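I'd been going back and forth on the Nalden two-arm kitchen helper since February, and I finally signed up for the trial. The rental is $928 a month, setup was another $600 (ouch!), and I went with the Undent hands because they have real fingers and I own a lot of odd-shaped dishes.

First thing to know: this is a big machine. The ribbed sleeves over the wrists are thick and the forearms are shiny metal, so clear some space before it arrives.

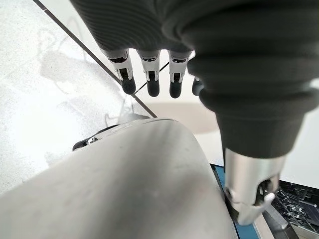
Dineo Van der Merwe wrote in to say the sleeves on hers needed wiping down every week, and that she'd pay extra for a spare pair.

Good tip, and I've ordered spares. Now, dishes! I started it on bowls in the lower rack, with those skinny tines that drive me nuts.

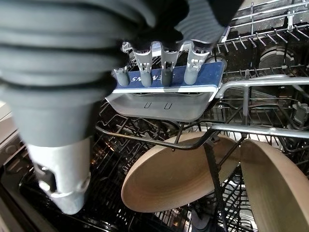

I gave it a solid B on bowls. It's slow, and you have to set the rack height in the app, which took me three tries and a call to support. Ruan Baloyi picked up right away and was super patient with me.

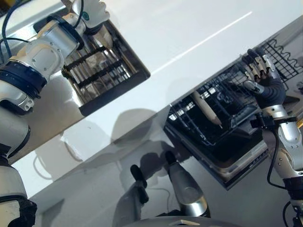
The cables are my main gripe. They loop along the outside of both arms and I'd love to see them tucked in. Plates are more its thing, so I'd start with those if you're new to it.
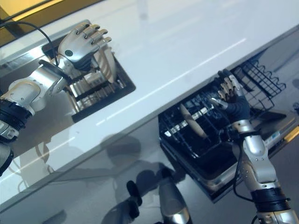

One hand at the countertop rack, the other in the dishwasher.

Would I buy it? At $3856, maybe next year. For now I'm renewing for one more month.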